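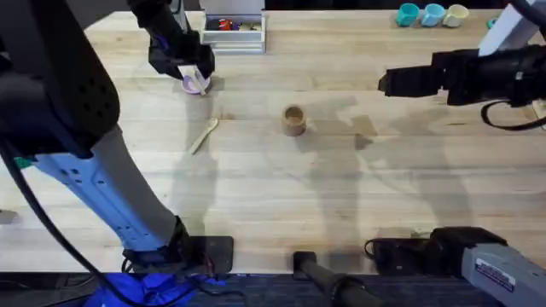 Re: gripper cable snagging on the Dodstead cell

We had the same thing in March. Check the slack below the gripper first. On our right arm the cable hangs in a loop under the gripper and curves back toward the edge, and it needs that length for the wrist to turn. We retie it every 2,000 cycles and check the base bolts at the same time - no snags after that.

On July 11, 2023, Clokano list member wrote:
> Left arm faulted 2 times this morning, at cycle 3,209
> and again 367 later. Cable looks tight at the wrist.
> Is it safe to let out more, or do I need a longer one?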